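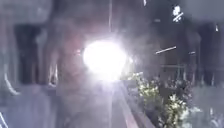 Ostrowski replied to the draft of this section that a student team has no business running a sidewalk robot after dark until it can tell a lamp from an obstacle, and that the night runs should be dropped from the final report. We kept them. Most of our course marks hang on the failure cases, and the daytime log is pretty dull.

4.3 Night runs

Route as in 4.2, walked once beforehand by two team members with a tape and a clipboard. Same planner, same speed cap, no retuning between day and night (we wanted a fair comparison, and also ran out of time). Images logged at 2 frames per second. Total 415 frames kept after removing duplicates. Labels done by hand in Statanell, two passes, disagreements settled by whoever was still awake.

Three classes only: drivable, not drivable, unsure. Unsure was meant to be rare. It wasn't. Of the 415 frames, 51 were marked unsure over more than half of the ground area, and 44 of those had a strong light source in view. The remaining seven are motion blur, we think, but didnt check further.

Glare hurts in two ways. The halo eats the curb line, so the edge detector has nothing to hold on to. And the bright patch on the pavement gets read as a separate surface, so the planner tries to go round it. Where there is a painted line the Drolorach segmenter does a lot better, even with a lamp high in the view. Parked vehicles were mostly fine too.
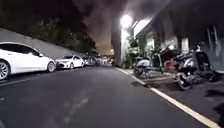

Figure 7. Street section at night, with white line between roadway and sidewalk area. Lamp upper right, parked scooters on right.

Clipping the top third of each frame before segmentation was tried late in the project. Helps when the lamp is high, does nothing when it sits near the middle. The Gerkis exposure control was left on auto thoughout, which in hindsight was a mistake. A fixed short exposure is the first thing to try when the next group takes over in November. See Table 5 for per-class scores.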